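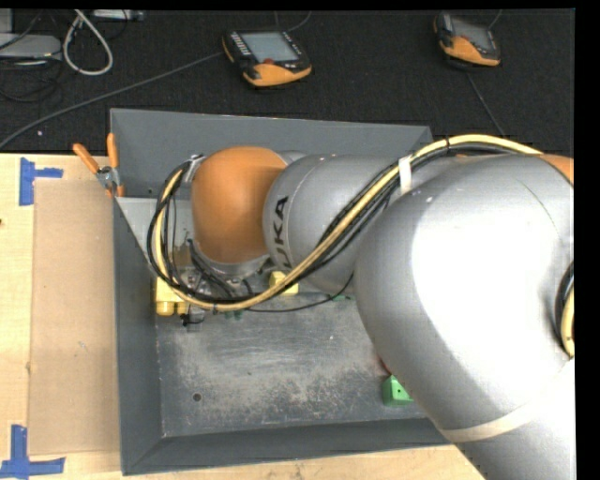

One subscriber wrote back to the last issue to say we were being unfair to the four-day week, that her office in Lallel had been on it since April, and that she would quit before she went back. Fair enough. I believe her. I'd probably say the same if somebody gave me my Fridays.

What I don't believe is the rest of it, the part that comes in the slide decks. According to the deck going around this month, people on a four-day week get the same work done in less time, for the same pay, and everybody is happier. The deck comes from Zavent, a consulting outfit that charges companies to move them onto a four-day week. That doesn't make it wrong, but I read it the way I read a mattress store's advice on sleep.

The trial covered 22 employers and 1508 staff. Sounds solid until you get to the back pages. The employers all volunteered, so you're looking at bosses who already liked the idea. Output was measured by asking managers whether output had held up. Three employers dropped out before the end and were left out of the averages, with no word on why. I wrote to Zavent to ask and got a link to the same deck.

Then there's the question of which day goes missing, and for whom. At Grullar, the packaging company over in Abdella, the office staff have Fridays off. The loading dock doesn't. The dock crew got a "flexible rest benefit" instead, and as far as I can tell from the handbook a reader sent me, that means you may ask for a day and your supervisor may say no. The company still counts itself as a four-day employer on its hiring page.

A few people who work at places like this have told me the meetings got shorter and the lunches got shorter too. One said she now does her email on Friday morning in her pajamas, and that this was still better than before. Maybe it is. I'd just like it written down as work.

None of this makes me a fan of five days. Plenty of that fifth day is spent looking busy, and I've done my share. If a company wants to cut the hours and keep the pay, good, go ahead. But put it in the contract, for the dock as well as the front office, and let somebody who isn't selling the program check the numbers a year later. The deck stops at 23 weeks, when most people would still be enjoying the novelty.

If your workplace tried it and dropped it, please write in. I hear plenty from the ones that kept it and almost nothing from the others. I'll leave your name and your employer's name out if you ask.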